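This site uses cookies to keep you logged in. By reading on you accept them.

Small Shop Automation > Buying and Budgeting
Email this thread | Print this thread

Arm for restocking: what do I put in the budget?

delley_dan
My boss at Delley went to a trade show in February and came home in love. I now have 2000 to spend on "a robot for the shelves," plus another 2000 next year if it hasn't embarrassed us. We're a variety store. Our shelves hold everything, usually on top of everything else. Where do I start?

gripperwidow
Start by asking what it has to pick up. Everybody prices the arm and then finds out the fingers are extra. We bought a secondhand Leka and spent the next 2 months shopping for something to put on the end of it.

delley_dan
Fair. Spray bottles would be the first job.

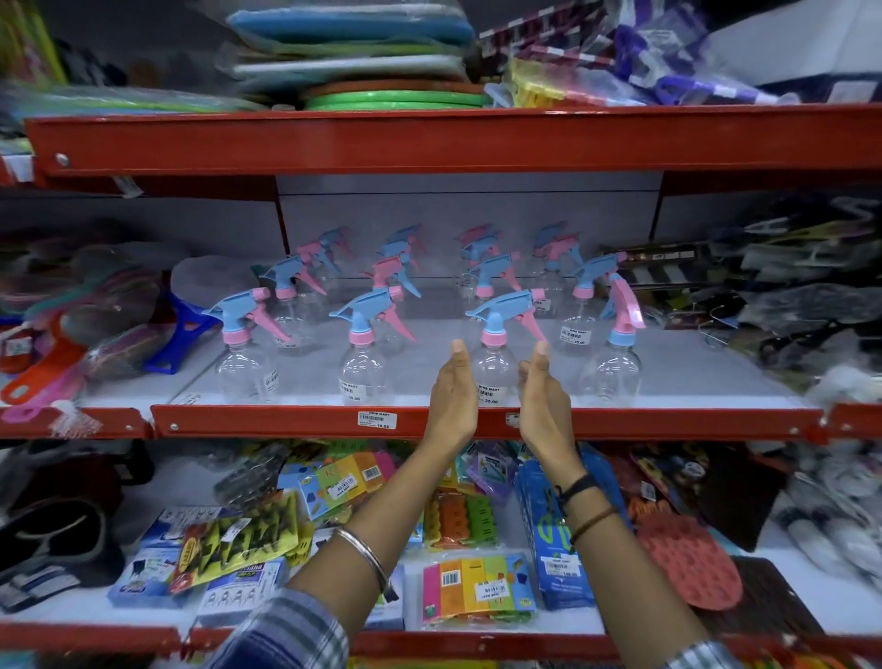
Going in for the front one. Two hands, no purchase order.

Shota Hirano
Clear bottles, clear plastic wrap on half of what's near them, and trigger heads all tangled up together. Cheap depth cameras hate see-through stuff. I'd put the whole first 2000 into a decent camera and a test bench and leave the arm for next year.

gripperwidow
Disagree. A camera with no arm is a very expensive way to look at spray bottles. Rent an arm. Skendimov did 16 days minimum when I asked, and they take it away again at the end, the best feature it has.

Shota Hirano
And what does he learn in 16 days without a camera that works? That it can knock bottles over? A cat would do that for less.

snezana_a
Snežana Angelovski here, I do the buying for a chain of stores. You're both spending his money before he's spent a dime on the shelf. Dividers, one product per lane, a gap between rows. Then ask Drestau for a quote with the fingers, mount and training on separate lines. Those bottles are tagged 35.00 apiece. Work out how many you have to sell to pay for the thing, and show your boss that number first.

delley_dan
I showed him. He asked if the robot could do the math.

gripperwidow
Get that quoted on a separate line too.

Contact us | Copyright Small Shop Automation | Back to top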